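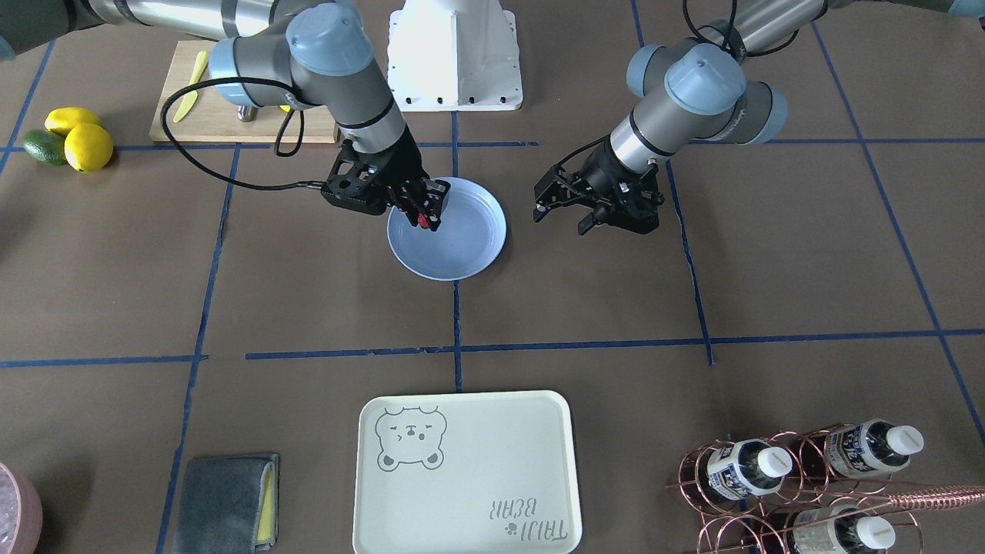 3.2 Table layout and object set

The second part of the study looks at how the things needed for a cold drink with fruit are laid out before anyone starts work on it. We chose this job over a cooked meal because it needs few tools, takes little time and can be done on a single table. It also brings together items that are normally kept in different parts of a kitchen: fruit, ice, a board and knife, tableware, and a napkin or tray for serving.

The table surface was marked out with strips of dark blue tape. The tape gave us a way to record where an item stood without measuring it each time. An item was logged by the area holding most of its base. Large or awkward items often lay across a line, and we did not move them to make the record tidier. A plate straddling the tape was entered under both areas, with the fuller one first. In the earlier Plornside trials the surface had no markings, and positions were worked out afterwards from sketches, which took far longer and led to many disputed entries.

Tape was checked at the start of each session and replaced where an end had lifted. We kept to one colour throughout. A mix of colours had been tried at Nivarside, but people there took the colours to mean something and sorted the items by them.
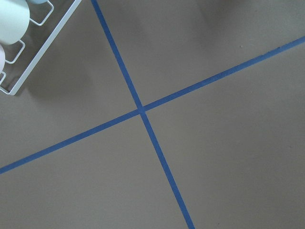
Areas with nothing in them were recorded in the same way as the filled ones. This matters for the results in Section 4, as the free space on a table says a good deal about how the work is expected to go. A gap next to the cutting board is usually a place where cut fruit will be put down. A gap at the far side is more often just left over.

Storage items were treated as fixed points. The white wire rack was logged once by its own position, and whatever rested in it was logged as belonging to the rack. Taking something out of the rack and setting it on the table counted as a new placement, while shifting it from one slot to the next did not. The same rule was used for bowls and trays. We are aware that this hides some small movements – a reader interested in how racks are filled would want a finer record than ours.

The object set was drawn from the Futine list of everyday kitchen items, with some changes. Glasses were laid on their sides. Knives were plastic. Fruit was limited to kinds that keep their shape when handled, with lemons and limes being the most used. The small red item that goes on the plate was added after the first sessions, when several people remarked that the plate had no clear purpose in the set.

Across 53 sessions in 14 households and test kitchens we logged 1,868 placements. Of these, 436 were corrections, meaning that an item was put down and then moved again before the next item was touched. Corrections were most common with the tray and the napkin, and least common with the cutting board, which tended to be placed early and then left alone.
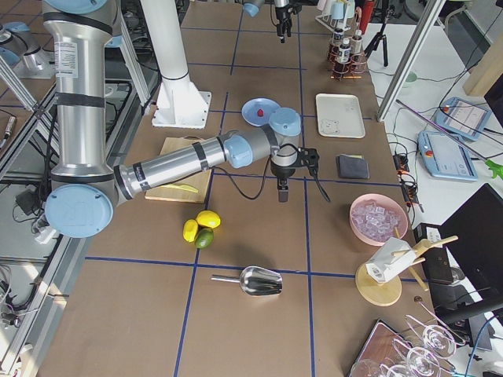

Items were grouped by the part they play in the job. The first group is for cutting: the light wooden board, the knife and the citrus fruit, which in the layout of Figure 3 lies just below the board. The second is for ice, and holds the pink bowl with its clear ice cubes and the stainless-steel scoop. The third is for serving, with the round blue plate, the white tray and the folded dark grey napkin. The rack stands apart from all three.

Groups were not shown to the people taking part, and they were given no names for them. Even so, most finished layouts kept the cutting group close together. The ice group was less stable. The scoop was often some way from the bowl, and when asked about it people tended to say that they would pick it up on the way. We had expected the scoop to be placed inside the bowl or right beside it, and the scoring sheet had to be changed in the second week to allow for a wider gap.

The napkin caused the most trouble in coding. It can be a serving item or a cleaning item, and its position alone does not settle the matter. We coded it as serving when it was folded and as cleaning when it was open. The tray was always coded as serving, including when it was empty at the end of the session.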